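Fui ontem ao dia aberto da Filto e fiquei de contar como foi. Vou escrever por partes, que as notas estão desarrumadas.

1/ A Filto trabalha com manipulação robótica: braços que apanham objetos do dia a dia. O espaço deles fica no edifício Kumow, segundo piso, entrada pelas traseiras. A sinalização só começa depois do elevador. Quem for da próxima vez, suba logo.

2/ O programa tinha uma apresentação curta, demonstrações e perguntas no fim. A apresentação durou mais do que estava previsto e comeu tempo às demonstrações. Foi a única coisa de que vi gente queixar-se.

3/ Inscritos: 100. Entraram 78, disseram eles à porta. Dividiram-nos em grupos e cada grupo passava por todas as salas. O meu começou pela sala de arrumação doméstica, que era a que eu queria ver.

4/ A tarefa nessa sala chama-se Fomis. É apanhar embalagens vazias do chão e pô-las num saco. Parece pouca coisa para mostrar a visitas, mas é das tarefas em que eles têm mais horas de trabalho.

5/ O motivo é simples. Uma caixa tem sempre a mesma forma. Uma embalagem de snack amarrotada nunca tem a mesma forma duas vezes, e ainda por cima reflete a luz. O sistema tem de decidir por onde pegar sem ter um modelo do objeto.

6/ A pinça tem dois dedos pretos, em cunha, sem nada de especial. Perguntei se não seria mais fácil com ventosa. Responderam que já experimentaram, e que em película amarrotada a ventosa perde o vácuo com muita facilidade. Ficaram com os dedos.

7/ Há uma câmara pequena junto ao pulso, virada para os dedos. Nas demonstrações víamos essa imagem num monitor, ao lado do braço. Recomendo olhar mais para o monitor do que para o robô. Percebe-se muito melhor o que ele está a tentar fazer.
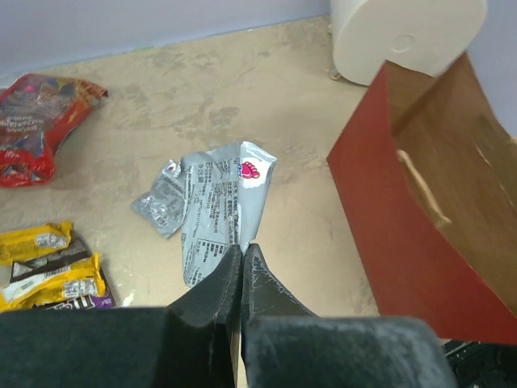

8/ Outra coisa que perguntei foi o chão. Uma embalagem fina quase não tem altura, portanto os dedos têm de descer até muito perto da superfície sem bater. Se descem de mais, o braço para por segurança. Se descem de menos, fecham no ar.

9/ Vi acontecer as duas coisas. Na primeira tentativa do meu grupo os dedos fecharam por cima da embalagem e subiram vazios. O sistema deu por isso, recuou e tentou outra vez com um ângulo diferente. À segunda pegou.

10/ Noutra tentativa o braço parou a meio e foi preciso alguém da equipa rearmar. Não disfarçaram. Explicaram o que tinha disparado a paragem e seguiram. Prefiro uma demonstração assim a um vídeo montado.

11/ Largar dentro do saco também tem que se lhe diga. As embalagens leves ficam às vezes agarradas aos dedos por eletricidade estática. A solução deles é abrir, esperar um instante e abrir um pouco mais. Funciona na maior parte das vezes, dizem. Nas que vi, funcionou.

12/ Números, para quem gosta: têm 3,953 tentativas registadas nesta tarefa (escrevo como estava no painel, com vírgula, mas são milhares). Guardam as boas e as falhadas. As falhadas são as que mais usam para corrigir a pega.

13/ Perguntaram pela taxa de sucesso. A resposta foi que depende muito do tipo de embalagem e que não queriam dar um valor único. Insistiram um bocado com eles, mas não saíram dali. Fiquei sem número e não vou inventar um.

14/ A segunda sala era a do Kanagaratnam, o software de planeamento de movimento que eles usam em todos os braços. Menos vistosa: um ecrã com trajetórias e uma explicação de como o braço evita obstáculos próximos, como as bordas de um saco ou uma parede.

15/ Mesmo assim foi onde aprendi mais. Mostraram o mesmo movimento planeado de maneiras diferentes — uma mais rápida, outra mais afastada dos obstáculos. Por defeito usam a mais lenta. Num chão de casa há sempre qualquer coisa no caminho.

16/ Velocidade: é lento. Quem vai à espera de ver uma sala arrumada num minuto sai desiludido. Cada pega leva o seu tempo, entre olhar, aproximar, fechar e confirmar. Uma pessoa fazia aquilo sem pensar.

17/ Nas perguntas finais falou-se de preço (sem resposta), de animais em casa (ainda não testaram) e de separar as embalagens para reciclagem. Esta última está na lista, mas para já vai tudo para o mesmo saco.

18/ Coisas práticas. As salas são pequenas e os grupos eram grandes de mais. Quem ficou atrás viu pouco. Se puderem, ponham-se do lado do monitor. Deixam fotografar nas salas de demonstração, mas não no corredor da oficina.

19/ Há nova sessão em abril. A inscrição é gratuita e faz-se por formulário. Disseram que vão reduzir o tamanho dos grupos e encurtar a apresentação. Eu voltava, sobretudo para ver se a Fomis já separa materiais.

20/ Se alguém foi noutro grupo e apanhou a terceira sala com tempo, diga o que viu. Nós passámos lá a correr e só deu para ver um braço parado e um cartaz.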